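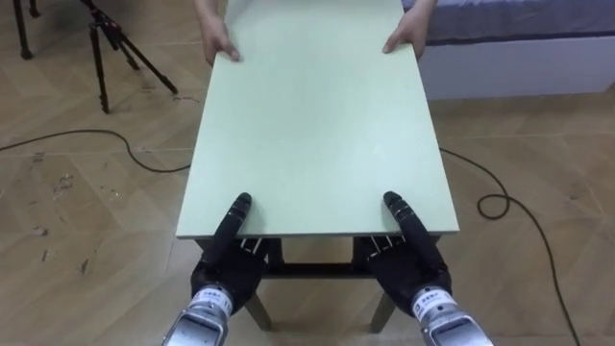
A robot and a person hold a tabletop between them at the Drosesex lab. The robot has the near corners.

Carrying a table with another person takes very little thought. One of you lifts, the other feels it and lifts too. If your partner drifts left, the board pulls on your hands and you drift left. Most people can do it while talking about something else.

Robots have had a hard time with it. A machine that can stack boxes all night will often fight a human partner over a light board, tugging one way while the person goes the other. A research group at Drosesex, a robotics lab in the town of Campbell, has spent the past year on that problem and now has a result it is willing to show.

The method is called Corneo. It starts with a decision about what to leave out. Earlier systems tried to guess where the person wanted to go, usually by watching the body and predicting the next step. Corneo makes no such guess. It pays attention to the board: how it tilts, how fast it turns, and how hard it pushes or pulls at the two corners the robot is holding.

From those signals the software picks one of a few simple responses many times a second. It can follow, hold, raise a corner, lower a corner or ease off. The last one took the longest to get right. Early versions gripped harder when the board started to slip, and a harder grip made the arms stiff. The person at the other end then felt as if the board had been bolted to a wall.

The group trained the system on 1,000 recorded carries. In most of them two people moved a board together. In the final 200, a person worked with the robot while an operator steered its arms by hand. Those last runs mattered more than their share of the data suggests. When the researchers left them out, the robot still followed well in a straight line but lagged on turns, and the board ended up twisted between the partners.

Hand position turned out to matter too. The robot now lays an index finger along the top of the board on each side and curls the other fingers under the edge. The finger on top gives it a steadier sense of tilt than a plain pinch does, and it keeps the corner from popping up when the person lowers their end too quickly.

For the main test, the lab ran 200 carries with people who had not worked with the robot before. Each carry covered a short path with 2 turns and ended with the board being set down. Corneo finished 171 of them without a dropped corner or a stop. The older method, which predicts the person's path, finished 118 over the same course.

There are limits. All the boards were flat and stiff. A mattress or a rolled carpet bends between the two partners, and the forces at the robot's end say much less about what the person is doing. Stairs have not been tried. The robot also does poorly when the person changes their grip partway through - it reads the shift as a request to move and takes a step.

A second group, at Brukell, plans to run the same test on a different pair of arms in July. The Drosesex team has given them the trained model and the recordings, and will not adjust either one until the results are in. After that comes work on longer boards, where a small error at one end turns into a large one at the other.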